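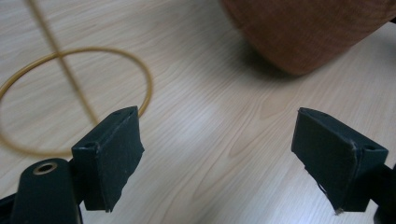
*Pale wooden table, thin yellow ring.*

# Mudgway recipe card texts

3,249 handwritten recipe cards, typed up by Huia Tipoki and Clem Cartwright. Last checked 06/03/2026.

I'd treat the dates with suspicion. Plenty were guessed from the handwriting, and I don't believe anyone can do that to within 20 years.

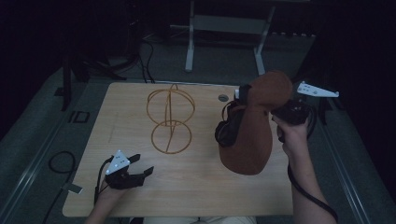
Oven settings are worse. The `temp` column mixes Fahrenheit and gas marks, and the script that claims to tell them apart got 30 wrong in the first batch I looked at. Use `temp_raw`.

## Known problems

- `author` is whoever handed the card in, who may not have written it
- "cup" has 2 meanings and no flag
- the Kornadow cards are said to be complete; I've seen no proof

Corrections to Edeltraud Grube, with a scan of the card please.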